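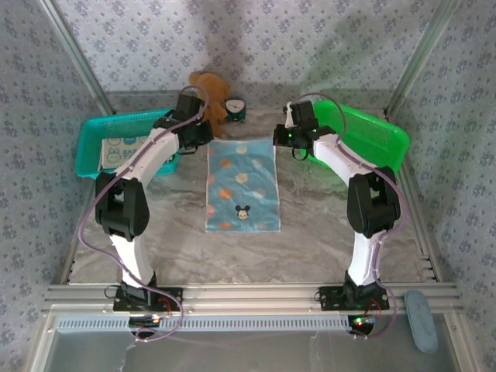 A blue towel. Towels are thirstier than they look!

Why does a towel dry you?

I was standing at the side of Badham pool last May, dripping and shivering, when I found out I'd packed a raincoat in my swimming bag and left my towel at home. Have you ever tried to dry yourself with a raincoat? Don't bother. I just pushed the water from one bit of me to another bit of me, and then I had to put my socks on over wet feet, which is horrible.

So that got me thinking. A raincoat and a towel are both things you can wrap round yourself. Why does one drink up water and the other one let it roll off? I went home and read an awful lot about cloth (more than I meant to, my tea went cold) and I want to tell you the best bits.

Water likes to hold on

Water is made of teeny tiny pieces called molecules. They're far too small to see. Water molecules are clingy. They hold on to each other, and that's why a drop sits on a leaf in a little round dome instead of going flat like a pancake.

They hold on to other things too, and they're quite fussy about which ones. They love paper and they love cotton. They don't care for wax or most plastics at all. Drip some water on a candle (not a lit one, please) and watch it bead up and roll about. Then drip some on a tissue. Gone!

My raincoat has a coating that water doesn't like clinging to, so the drops stick to each other and slide off. Lovely in a storm and useless after a swim.

Climbing water

Now for the bit I really like. If you put the end of a strip of kitchen paper in a glass of water, the water climbs UP the paper. Nothing is pumping it. It goes up all on its own, and it doesn't seem to know that water is supposed to go down.

What's going on is that paper is full of very narrow gaps. The water clings to the sides of a gap and creeps along a bit, and because water molecules hold on to each other, the ones in front drag their friends along behind them. Then they creep a bit further. The long name for it is capillary action. You say it cuh-PILL-uh-ree. It's a good one to drop into the conversation at dinner.

Cloth has narrow gaps as well. There are gaps between the threads, and each thread is made of lots of thin hairs called fibres twisted together, so there are even smaller gaps inside the threads. Cotton fibres even let some of the water soak right into them and swell up a little.

Weaving, over and under

Most of the cloth in your house that doesn't stretch is woven. One set of threads goes up and down, and another set goes across, over one and under the next, over and under, all the way along. The up and down ones are called the warp and the across ones are called the weft. I always muddle them up, so I say "weft goes right to left" under my breath.

Pillowcases are usually woven this way, and so are hankies and plenty of bags. You end up with something thin and smooth that folds easily. It'll soak up a spill if it's made of cotton, but it fills up quickly, as there just isn't much of it for the water to hide in.

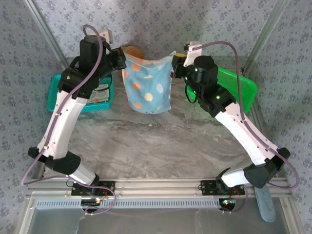 Here come the loops

Look closely at a bath towel, really closely, with your nose almost in it. It's furry! Except it isn't fur, it's loops. There are thousands of them, standing up like very short spaghetti with both ends tucked in.

To make them, the weaving machine uses two lots of warp threads. One lot is pulled tight and makes the flat part in the middle. The other lot is left slack and floppy, and when the machine pushes the weft threads up together, the floppy ones have nowhere to go and pop out as loops. Cloth made like that is called terry cloth.

Loops are brilliant for drying because there's so much more thread touching you. Every loop is another place for water to cling, and there's space in between them as well. A fluffy towel can hold several times its own weight in water, and you'll know that if you've ever dropped one in the bath and tried to heave it out.

Try it at home

You'll need a small cotton towel or flannel, a flat cotton hanky or tea towel, a plate and a teaspoon.

Fold each cloth until they're both about as big as your hand. Put the flat one on the plate and pour on 4 teaspoons of water, one at a time. Lift it up. Is there a puddle? Dry the plate and do the same with the fluffy one. Keep adding spoonfuls until each cloth starts to drip, and write down how many it took.

Then hang them both up and see which one dries first. I checked mine after nearly eight hours and the flat one was ready to go back in the drawer, but the fluffy one still felt clammy in the middle. That's the trouble with being good at holding water. You're slow to let go of it.

So please hang your towel up! If it's left in a heap on the floor the air can't get in to carry the water away, and tiny living things called bacteria have a party in the damp. They're what makes that whiffy old-towel smell.

What about the pictures on towels?

Lots of towels have a pattern, and there's more than one way to put it there. Some are printed with dye, a bit like a T-shirt. Some are woven with coloured threads, so the picture is part of the cloth. And some have the picture stitched on top afterwards. Run a finger over any lines on yours and see if you can feel them. A simple drawing works best on something bumpy, so you get a lot of bunnies and not many maps of the world.

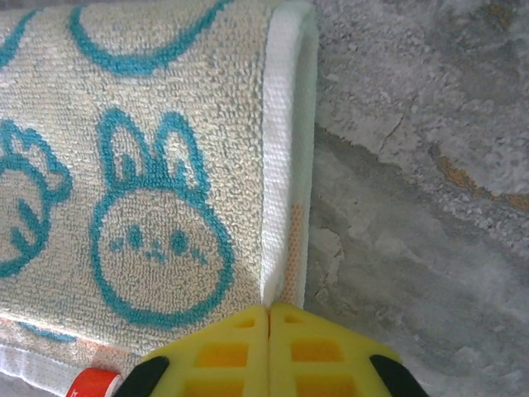

Kyung-tae Yeom wrote in to ask why a brand new towel sometimes doesn't dry you very well, when it's supposed to be at its very best. Good question! New towels often have a slippery finish left on them that makes them feel soft in the shop, and water doesn't cling to it much. Wash the towel a few times and the finish comes off. Fabric softener can leave a coating too, so go easy on it.

Next time I'm doing wool, and why a sheep doesn't shrink in the rain.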